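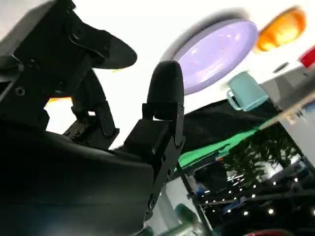 Photo: Daichi Miyazaki

I've been putting off the dish cabinet since March. We own too many colors. None of it was bought as a set, and for a long time I thought that was the problem.

The round lavender plate came first. I paid 40 cents for it at the Pirzada thrift store, back when I was buying one plate at a time, and I kept going back until the shelf was full. The pale teal mug came later. It has a good looped handle that fits my whole hand, and I use it every morning for coffee and most nights for soup.

Then there's the orange. I like orange dishes and my husband doesn't, so for a while they lived on the top shelf behind the pasta pot. I moved them down last week. They look fine next to the purple, better than I expected, and nobody has complained yet.

What I did with the rest: I took everything out and wiped down the shelves. Anything chipped went in a box for the garage. Anything we hadn't used since the move went in a second box for my sister, who just signed a lease on a place with 800 square feet and no dishes at all. When I was finished there were 41 pieces left, down from 56 — still a lot for two people, but the door closes now.

I looked at a white set from Lilora before I started. It was nice and it stacked well. I didn't buy it. We'd have had to pack up the teal mug to make room, and I would have gone out to the garage to get it back within a day.

Next is the drawer with the lids. I have more lids than containers and I don't know how that happened. If anyone has a way to store them upright without buying another rack, leave a comment.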